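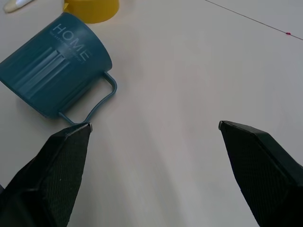 A month with a plain home screen

September
By Colm Nic Giolla
104 shares
63 comments
6 min read

The phone I use every day is a mid-range Gravska, bought from a shop in Rostcombe when my last one stopped charging. The hardware is fine. The screen is bright, the battery gets me to bedtime, and the camera is better than I need. What I never liked was the home screen. Swipe left and there is a news page I didn't ask for. Swipe up and the app drawer opens with a row of suggestions, two of which are usually apps I haven't installed. Hold a finger on the wallpaper for too long and a shop for themes appears.

None of this is unusual. Phone makers have been filling the home screen with their own services for years, and most owners put up with it. But Android has always let you replace the launcher, the app that draws the home screen and the app drawer, and you can do it without unlocking anything or wiping the phone. It is an ordinary app, installed in the ordinary way. I had last tried one when phones still had a menu button, and I wanted to know if it was still worth the bother.

I settled on Sitine, a small launcher with very few features. The first screen is a list of up to eight app names in plain text. There are no icons. Swipe up and you get every app on the phone in alphabetical order, with a search box at the bottom where your thumb can reach it. There is a clock, which can be turned off. That is nearly the whole thing.

Setting it up

Installation took a couple of minutes, most of which went on finding the right menu. Pressing the home button after installing a new launcher should bring up a box asking which one you want to use. On the Gravska it didn't. I had to go into Settings, then Apps, then Default apps, then Home app, and pick it from there. The phone then warned me that some features might not work correctly, and asked me to confirm.

I chose my eight apps quickly and got half of them wrong. I put in the ones I thought of as important: banking, maps, email, calendar. By the second evening I had noticed that I open the bank perhaps twice a week, and that the torch, the timer and the podcast player are what I reach for when my hands are full. I swapped them over, and the list has hardly changed since.

Widgets were the first real loss. Sitine allows one, on a separate page to the left, and I had been used to three. The weather went, and so did a shopping list I share with my sister. The shopping list I missed. I got round it by putting the app second on the list, one tap further away than before, and I have now stopped thinking about it.

What changed

The first week was slower. I would unlock the phone and move my thumb to where the camera icon used to be, and open the calculator. Reading a word takes a fraction longer than recognising a coloured shape you have seen a thousand times, and I felt that fraction each time.

By the second week I had mostly given up looking and was searching instead. Two letters is normally enough to bring up what I want, and with the keyboard set to open automatically the whole action takes about as long as finding an icon on a crowded page. If you have more than a few dozen apps this is the quickest method on any launcher, and I'd recommend it even to people who keep the one that came with their phone.

The other change was in how often I opened things for no reason. I don't want to make too much of this. I still picked the phone up a great deal, and a plain screen did not turn me into someone who reads novels on the bus. But there were no red badges with numbers in them, and I opened my photo app and two shopping apps far less. One of the shopping apps I eventually removed. I had scrolled past its name every day for a fortnight and never wanted it.

Where it falls down

Gestures are the weak point. Like many makers, Gravska ties its swipe navigation closely to its own launcher, and a replacement doesn't get the same treatment. Going home from an app is normally a smooth movement where the window shrinks back into its icon. With Sitine there is a slight hesitation and then the home screen is simply there. The recent apps view is still drawn by the original launcher, and now and then it stuttered, or showed me the old wallpaper for a moment. Switching to the three-button navigation bar cured it completely. I had forgotten how much I liked having a back button that was always in the same place.

The second problem was the phone changing its mind. After a system update in the middle of the month I pressed home and found myself back on the original launcher, news page and all. My settings in Sitine were safe, and choosing it again took a few seconds, but someone who had been set up by a relative might not know what had happened.

Battery optimisation caused the third. The Gravska is strict about closing apps in the background, and for the first few days it was closing the launcher too, so the home screen had to load afresh when I came out of anything large, such as a map. The fix is to open the battery settings for the launcher and set it to unrestricted. I saw no difference in battery life afterwards.

Money and permissions

Sitine is free with a one-off payment for folders and a choice of fonts. I paid for it after a week, mainly for the folders. The other launcher I looked at seriously, Doherty, is much bigger, with icon packs, gesture shortcuts, hidden apps and 63 separate settings on its first menu alone. It is well made, and if what you dislike about your home screen is only how it looks, it will suit you better. It also charges by the year, and I'd rather not rent a grid of icons.

Whichever you choose, look at the permissions before you accept them. A launcher has to see which apps are installed, as that is its job. It doesn't need your contacts unless you want to search them from the home screen, and it doesn't need your location unless it shows you the weather. Some ask for access to notifications so they can draw dots on icons, and that lets them read the notifications as well. I said no to that one and lost nothing I cared about. A few ask for accessibility access so that a double tap can lock the screen. That is a broad permission to hand over for a small convenience, and the power button works.

Be wary too of launchers that haven't been updated for a long time. They may run perfectly well, but the app that sees everything you open is one I would like somebody to be looking after. The update date is on the store page, usually under the description - it's worth the extra tap.

Going back

To be fair to the original, I switched back to it for three days at the end of the month. The animations were lovely. The weather was where I had left it. I turned off the news page, which can be done in the home screen settings, and the app suggestions, which can be done in a different menu altogether, and after that it was a perfectly decent launcher. Anyone who only wants those two things gone should try this first.

I have since gone back to Sitine, with the three buttons along the bottom and the torch at the top of the list. My sister tried it on her own phone and took it off again the same afternoon. She likes her icons, and she has them sorted by colour.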